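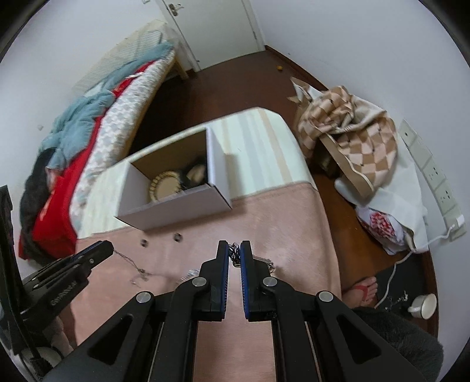 Two hand-held grippers on tangled silver chain, with the blue ribbed pads doing the pinching.

Hand-Held Grippers for Small-Item Work: What to Buy and What to Budget

Print this page | E-mail this page

September — by the Falluslow equipment desk

Jewelry is such a good test for a gripper! Chain slides, bunches up, catches on itself and shines back at the camera, and if you're planning an automated sorting or packing bench, it's one of the first things we'd put in front of a tool before spending money on an arm. The hand-held kind lets you do that at any table you have, with a person supplying the reach and the jaws doing the part you care about.

We stock the Drisov hand-held in single units and as a matched pair. Most people ask for one and come back for the second, so please think about it early. One hand steadies, the other picks, and work like untangling or laying a necklace in a box really does want both.

What to look at first: the pads. A ribbed pad gives the fine stuff somewhere to settle, and jaws that narrow toward the tip let you get in close to a pile. Pads are a wear part. Order the Emik pad set with the tool (2 pairs to a set) and put a spare set in the yearly budget as well — they're small, they get lost, and a bench that's waiting on pads is no fun for anyone.

Planning your trial

Choose the real items you want handled, mixed the way they arrive. Chains, pendants, anything flat, anything round. Spread a plain cloth that contrasts with the metal and have an open box within reach for the finished pieces. A first trial of 100 picks will tell you whether the jaw shape suits your goods. For comparing two pad types we like 200 on each, done by the same person on the same table, and if the plan is to record the work for training an arm later, budget for 1000 and allow time for breaks. Hands get tired well before the tool does!

Things people leave out of the budget

Storage for the recordings, if you're making them. A second charger. A tray of cheap chain you don't mind kinking. Somebody's hours to look through the results, which can easily run longer than the picking itself.

Fits and extras

The Pant carry case holds the pair with pads fitted. Emik pads fit the current Drisov jaws only; for the older, wider jaw, ask us before ordering.

Loan pairs go out every week except the one before stocktaking. Requests that reach us by Sunday evening are in the next batch.

Print this page | E-mail this page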